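Artificial flower stems too long for a wire basket: cut or bend?

Posted by pliltgate_21
I have single artificial blooms with 70 cm stems, bought from Furkton. They are to go in a shallow mesh basket on a rail and they tip forward. Is it safe to shorten them, or does the plastic split?

furkton_regular
Just bend them.

Aver
Cut. Most long stems have a wire core, so use side cutters, as scissors will be ruined. Mark the stem at 30 cm, cut 2 cm below the mark and file the end. Cut between nodes, well clear of any side shoot.
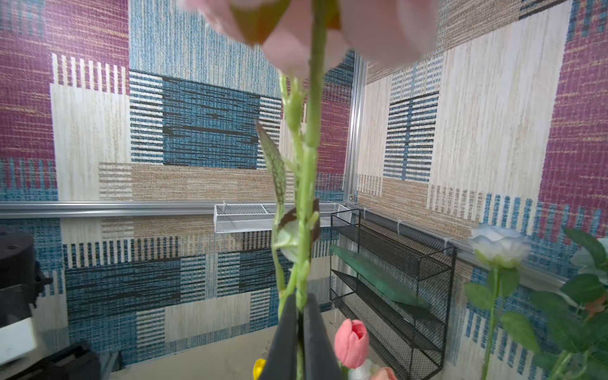

A large bloom on a thin stem is top-heavy whatever the length. Fix it at two heights, once at the basket floor and once at the rim, with small cable ties. Zaugg sells green ones. Leave the lower leaves on, where they will cover the tie.

Bending works only if the wire is thick, and the plastic whitens at the fold.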